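Jars, Tins and the Joy of a Properly Sorted Bin

I've been meaning to write up my rubbish and recycling habits for ages, and three of you asked in June (hello Sabina Mridha, who sent a very long list of questions!), so I'm finally doing it. I love this subject far more than is decent. Get the bins right and the whole kitchen feels bigger.

Start with labels on jars. If you save jam jars for spices or screws, don't stand at the sink picking at paper with your thumbnail. Fill the jar with hot tap water, screw the lid on and leave it for 10 minutes. The warmth gets through to the glue and most labels slide off in one piece. For the stubborn ones, mix a spoonful of bicarbonate of soda with a spoonful of cooking oil, smear it on, go and have a cup of tea, then rub it off with an old cloth. Lovely! I've done 212 jars this way for the Skiltside swap table and only gave up on a few.

Smelly lids next. Pickle lids and curry sauce lids hold on to their smell for months. Put them on a sunny windowsill, inside facing up, for a couple of days. If it's a grey week, shut them in a tub with dry used coffee grounds overnight and wash them after.

Bin bags! My favourite trick in the whole world: keep the roll in the bottom of the bin, under the bag you're using. When you lift the full one out, the next is waiting there. A sheet of newspaper folded over the roll catches drips. If your bags slip down inside, stick a small hook upside down on each side of the bin and loop the handles round.

A bag that won't come out is stuck by suction. Drill two or three small holes low down in the sides of a plastic bin – not in the base, or you'll have leaks on the floor – and it'll lift out with hardly a tug. I used a 6 mm bit and went slowly so the plastic didn't split.

For the food caddy, line it with newspaper and put a torn-up egg box at the bottom to soak up the wet. Chaminda Khondokar, my neighbour here in Sindton, freezes fish skins and prawn shells in an old bread bag until collection morning, and I've copied him ever since. No whiff at all, even in a heatwave.

Washing the bin itself is a ten-minute job if you do it outdoors. Squirt of washing-up liquid, half a kettle of hot water topped up with cold, and an old toilet brush kept for nothing else. Rinse, tip it upside down on two bricks so the air gets under, and let it dry completely before a new bag goes in. A sprinkle of bicarb in the bottom keeps it fresh for weeks.

And do put a bin in the sitting room! I held out for years, thinking it looked untidy, and all that happened was wrappers and tissues down the side of the sofa. A light plastic one at the end of the seat is plenty, and you can empty it into the kitchen bag on your way up to bed.

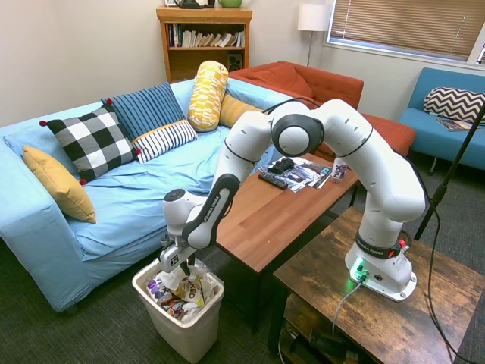 Next time I'll get on to string, and the drawer where I keep it.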